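Fusto Countertop Dehydrator, 8 Trays

Our price includes the drip sheet and one mesh liner. Spare liners sold separately.

We sell two dehydrators in this shop and for a long time we sold none, because most of what gets said about them is nonsense. The Fusto is the bigger of the two. It's a square box with a fan at the back, a door at the front and a dial for heat. It dries sliced fruit, herbs, tomatoes and thin strips of meat. It won't change your life, whatever the box says, and the box says quite a lot.

Start with the claim that it "locks in 100% of the goodness." No it doesn't. Drying food drives off water and takes some of the vitamin C along with it, and anyone who has tasted a dried apricot next to a fresh one knows they're two different foods. What you get is fruit that keeps in a jar and tastes stronger than it did. That's a decent reason to own one. We don't see why the maker felt the need to go further.
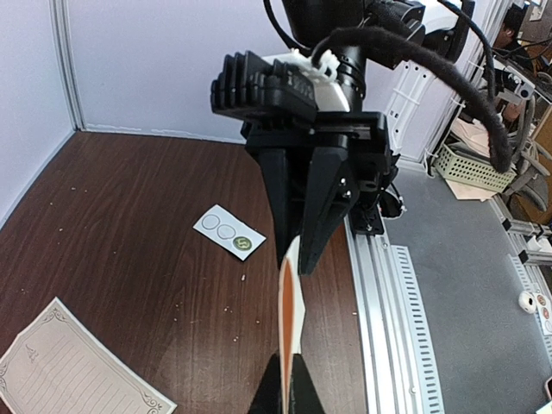
Then there's the timing chart in the booklet. It gives one drying time for apple slices and doesn't mention how thick the slices are. Ours were cut thick, the way most people cut them with a kitchen knife, and they took all night and part of the morning. Thin slices went much faster and came out as chips. If you want the leathery kind, start checking early and keep checking. Bend a slice. If it feels damp in the middle when you tear it, it isn't done, and it will go moldy in the jar.

The trays are supposed to dry evenly with no need to move them. We were doubtful and we're still doubtful. The back corners run hotter than the front – you can see it in a batch of bananas – so turn each tray around halfway through. Swapping top and bottom made no difference that we could find.

Good points, and there are some. The door comes off for washing. The trays slide out without sticking, even after plums. It's quieter than the Banska we used to carry, though you wouldn't want it in a bedroom. The dial has real numbers on it instead of little pictures of a leaf and a cow.

Bad points. The cord is short. There's no timer on this model, so it runs until you turn it off. The mesh liner stains the first time tomato touches it and stays stained. Fruit puree for roll-ups needs a solid sheet, and the drip sheet in the box is too shallow to hold much, whatever the recipe card suggests. Use baking parchment cut to size and keep it clear of the fan. 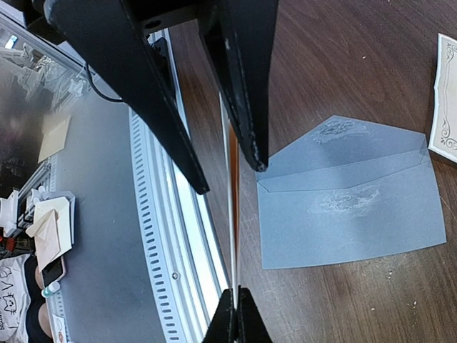
Akash Uniyal wrote to us that we're too hard on it. He has run his every weekend since July, mostly tomatoes and hot peppers, and says the short cord is the only thing he'd change. He also says the strawberries beat anything he has bought in a bag, and that the trick is to halve them and lay them cut side up so the juice stays put.

We tried the strawberries his way and they were better, we'll give him that. They were also very small. A full tray of fresh berries fills a disappointing little jar, so do the sums before you tell yourself the machine will pay for itself. With fruit from your own yard, maybe. With fruit from the supermarket in winter, we can't make it add up.

A word on jerky. The booklet treats it as just another thing to dry. Please don't. Follow a proper tested recipe that says how and when to heat the meat, and if your recipe skips that step, find another one.

Should you buy it? If you have a tree that drops more pears than you can eat, yes. If you want to dry one bunch of parsley now and then, hang it up in the kitchen and keep your money.

Warranty: 15 months on the motor, none on trays or liners.
Returns: 37 days, unused. We can't take back a machine that smells of onions.
Also in stock: Siu 4-tray round dehydrator, replacement mesh liners, wide-mouth storage jars.

Page last checked Thursday, April 11, 2019. Questions about this item go to Aarti Garg at the shop.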